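Visit report: handling rules and recording practice at the Kirska packaging lab
Posted in Visits, Standards | 3 comments

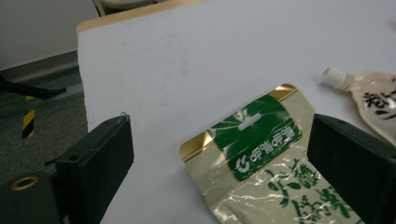 Pouch handling with the hand-held gripper, fingers open on either side of a flat stand-up pouch.

Kirska opened its packaging lab to outside visitors for one afternoon in December. I went with Grímur Bjarnason from our own handling group. Our interest was narrow. We wanted to see how another site writes down its rules for collecting grasp demonstrations on flexible packs, and whether those rules survive contact with the bench. The robots themselves were of less interest to us, and the notes below say little about them.

The visit was hosted by Iida Harju, who runs the lab, and Heiðrún Hafstein, who keeps the procedures. Slides were short. Most of the time went on the procedure document, a walk past the benches and a discussion at the end.

Scope of the procedure

The document is titled Bench Practice for Hand-held Gripper Work and is at issue 10. It runs to 33 clauses. It covers the hand-held tool, the bench, the packs, the recordings and the people, in that order. It does not cover the powered cells, which have a separate risk assessment and a separate sign-off. Heiðrún Hafstein was firm on this point. An earlier issue tried to cover both and operators could not tell which clauses applied to them, so the two were split.

The distinction is a sensible one. A gripper held in the hand has no drive to the arm and no reach of its own, and most of the machinery safety clauses have nothing to act on. What remains is pinch risk at the fingers, posture, trip hazards and data quality. The last of these takes up more than half the pages.

The tool

Each tool has a number and a card. The card records the finger set fitted, the last check of the opening width and any change to fixings. Before a session the operator closes the fingers fully, opens them fully and looks for play at the finger mounts. If a screw has been disturbed, the tool goes back for checking and no recordings are made with it that day.

Clause 7 requires dark, matt fingers with flat inner faces for all pouch work. Padded fingers were allowed until issue eight. They gave a better hold on film, but the pads wore unevenly and recordings made a month apart were no longer comparable. Þórarinn Brynjólfsdóttir, who looks after the tools, would like the pads back with a fixed replacement interval. That request is still open.

Spare finger sets are bought from Dasov. Kirska checks every set on receipt for flatness and for the position of the fixing holes. We do not do this at present and probably should.

The bench

The bench rules are the part I would copy first. The top is white and plain. Nothing is placed on it except the packs for the current task. Labels, pens, cups and phones go on a side shelf. The operator wipes the top between pack types.

Lighting is fixed and may not be adjusted during a session. This produces glare on glossy film, and the procedure accepts it. Iida Harju's argument is that a production line has glare too, and that recordings made under careful diffuse light were of little use once the learned grasp was tried elsewhere. The caption picture gives a fair idea of the result: bright highlights along the creases, with parts of the printing lost under them. Grímur was not persuaded. He would keep the glare but record a second set with it reduced, so that the effect can be separated from the rest. I agree with him, although it doubles the bench time.

Floor markings and striped posts are treated as fixed items. They stay in place whether or not they show up in a recording. Clause 12 states that no safety marking may be moved, covered or turned to improve a view. I have seen the opposite done at other sites, including ours.

The packs

Packs are grouped by how they behave under the fingers and not by what they contain. The groups are flat film pouches, stand-up pouches with a gusset, spouted pouches with a rigid cap, and cartons. Each group has its own approach rule.

For flat and stand-up pouches the fingers come down open, one on each side, and close across the width of the body. The operator does not hook a finger through the hang hole. It is an easy grasp by hand and the recordings look clean, but the hole is not present on all packs and its edge tears under repeated lifting. Recordings that use it are rejected.

For spouted pouches the cap may be used as a grasp point only if the task sheet says so. Otherwise the grasp is on the body, below the spout. Brynhildur Kárason, who reviews recordings, told us this is the most common cause of rejection among new operators. The cap is rigid and the hand goes to it without much thought.

More than one pack may be on the bench at once. The target is named on the task sheet before the session starts, and the others are left where they lie. Operators are told not to tidy them. A neighbouring pack that is partly in view is acceptable and does not need to be noted.

Packs may carry print in any language and may lie at any angle. The procedure forbids turning a pack so that its brand reads upright. Again this goes against habit, and again it has its own clause.

A pack is retired after 18 grasps, or sooner if the film is split or a seal has lifted. Used packs go into a closed bin. They are not returned to stock and they are not eaten from, whatever they contain. The second half of that sentence is printed in the procedure.

The recordings

A recording starts with the fingers open and clear of the pack. It ends with the pack released and the fingers open again. Failed grasps are kept and marked as failed. They are not repeated over the top of the original. The operator marks the outcome at the bench and the reviewer marks it again later without seeing the first mark. Where the two disagree, the reviewer's mark stands and the pair is logged.

We were shown one batch of 126 recordings with its review sheet. The sheet has a column for the reason for rejection, chosen from a fixed list, and a free text column which was mostly blank. Brynhildur Kárason regards the blank column as a fault in the form. The fixed list has no entry for a late finger closure, which she sees often, and operators put it under "other" without further comment. An extra entry is planned for the next issue.

People, faces and screens must be kept out of view. If one appears, the recording is deleted the same day and the deletion is logged by number only. Floor, wall and furniture are permitted. There is no requirement for a backdrop. We asked about this, as we use one. The answer was that backdrops had been tried and had led to operators holding the tool at unnatural angles to stay inside them.

The people

Operators work for no longer than forty minutes before a break. The tool is not heavy, but it is held away from the body, and wrist complaints were recorded under the earlier limit of an hour. Gloves are not worn. Long sleeves are rolled or clipped, and rings are removed from the hand that holds the tool.

Training consists of half a day with the procedure and half a day at the bench with a reviewer beside the operator. A refresher is required after any issue change that touches the approach rules. It is not required for editorial changes, and the front page states which kind of change has been made. We liked this and will adopt it.

Points raised in discussion

A visitor from Aydoğan asked how the procedure relates to published standards. Heiðrún Hafstein answered that the powered cells are assessed against the usual machinery and robot safety standards, and that she knew of none that dealt with hand-held demonstration tools in this detail. The bench practice document is therefore an internal rule and makes no claim of conformity. She was clear that it should not be quoted in a tender as though it did.

Another visitor, from Skasar, asked whether the rules slow the work down. They do. Kirska has not published a figure and did not offer one. Iida Harju said that most of the time saved by working loosely was later spent on sorting recordings, and that the sorting was done by the people she could least spare.

Grímur asked who has authority to stop a session. Anyone in the room has it, and no form is needed first. The form is filled in afterwards by the person in charge of the bench. He also asked how often it had been used. The log was on the table and we were free to look – most entries concerned loose cables on the floor.

Things I would question

The retirement limit for packs is the same for all groups. A spouted pouch and a thin flat one do not wear at the same rate, and I would expect separate limits.

The tool check relies on the operator's eye for play in the mounts. A simple gauge would be more repeatable. Þórarinn Brynjólfsdóttir has made one and it is in trial use on two tools.

Clause 29, on storage of review sheets, refers to a cabinet that has since been replaced by a shared drive. It should be corrected before the document is passed to anyone else.

Actions for our group

Split our own procedure into hand-held and powered parts.
Add a receipt check for finger sets.
Remove the backdrop for a trial period and compare rejection rates.
Put the hang hole and cap rules into the pouch task sheets.
Ask Kirska for the rejection list once the new entry has been added.

Copies of the visitor handout are with me. The full procedure was available to read on the day but not to take away, and requests for it should go to Heiðrún Hafstein directly.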